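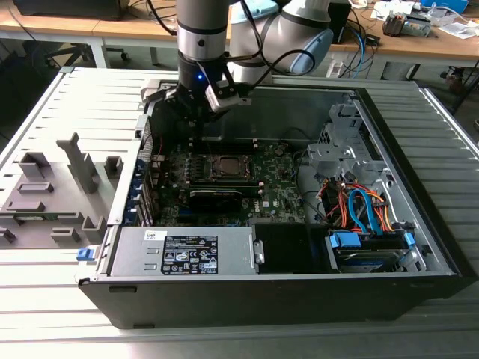
Section 2: Opening Up and Getting to Know Your Canisis Tower

Welcome back! If you've already unpacked your refurbished tower and cleared a good flat spot to work on, you're ready for what we think is the nicest part of the whole job – having a look around inside before you change anything. Please don't rush it. Twenty-one minutes spent looking now can save you an evening of hunting for a loose plug later.

Before you start

Shut the computer down, switch off the power at the wall and unplug every cord from the back, the monitor and speakers included. Hold the power button in for a few seconds, then touch bare metal on the case.

CAUTION: Never open the power supply itself, even when it's unplugged. There are no parts in there for you to fix.

Steps

1. Lay the tower on its side with the removable panel facing up.

2. Undo the panel screws, slide the panel back and lift it away. Drop the screws in a saucer (an egg cup does nicely too).

3. Find the blue parts. On this model they include the latches by the expansion slots, the clips on the hard drive carrier and the tab on the power supply. Leave them all closed for now.

4. Look over the memory slots on either side of the processor. If a plastic shroud is in your way, don't pull at it yet; Section 3 walks you through taking it off.

5. Follow the data cable from the hard drive to the board and press each end gently with a fingertip. It should feel snug, with no wiggle at all.

6. Blow out any dust with short puffs of canned air, holding fan blades still with a finger as you go.

NOTE: Towers with the Jarnmont drive kit have two data cables. Check both, please, and don't worry if the colors don't match.

CAUTION: Edges on the drive cage can be sharp. Keep your knuckles clear of the bent tabs, and take your time when you reach underneath for a cable.

If you're adding a second drive, leave the panel off and go on to Section 3. Otherwise, slide it back into place and put the screws in finger-tight before using the screwdriver.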